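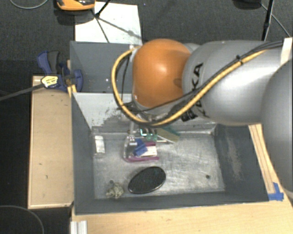 How to put together a limited edition CDr for a merch table or mail order

These steps cover a short run made at home, the kind of thing you sell at shows or post out with pre-orders. We used them for the Skesano remix disc in June, and they should suit any small act with a finished set of mixes.

1. Settle the track list

Write the running order down before you touch any files. Put remixer names in full, exactly as they want them printed. Darius Rusu's mix went out under the wrong title on our first disc and we had to redo the inlay.

Keep the total under 74 minutes. Blank discs hold 80, but some older car players have trouble near the outer edge.

2. Get permission in writing

An email is enough for most small labels. Ask each remixer and each co-writer whether they agree to a physical release, and how they would like to be paid. Save the replies in one folder with the artwork and masters.

3. Prepare the masters

Export every track as a 16-bit, 44.1 kHz WAV. Don't burn from MP3s. If the mixes came from different people, the volume will jump around from song to song, so have one person go over the lot. Songül Yazıcı did ours and trimmed the silence at the same time.

Leave a gap of 2 seconds between songs. For mixes that run together, set the gap to zero in your burning program and check the joins on headphones.

4. Add CD-Text

Type in the artist and title for each track. Many players ignore it, but the ones that read it will show the names on the display. Accented letters can come out as question marks, so try one disc first.

5. Burn a test disc

Burn at a slow speed and play the whole thing through on at least two machines, one of them old. Listen to the end of every track — that's where a bad export usually shows up.

6. Print and number

Use printable discs and let the ink dry overnight before you stack them. Paper labels can peel in a slot-loading player, so skip them. Our run was 385 copies, hand-numbered on the back of the card sleeve in fine black marker. If you're also numbering a box set, keep the two sequences separate.

7. Pack and list

Card sleeves are cheaper to post than jewel cases and don't crack. Put the catalogue number on the spine or the back, and use the same number in your online shop. Note which versions are unreleased and which are remasters, as collectors will ask.

Hold back 6 copies for replacements. Keep the master files on two separate drives, with a scan of the finished sleeve.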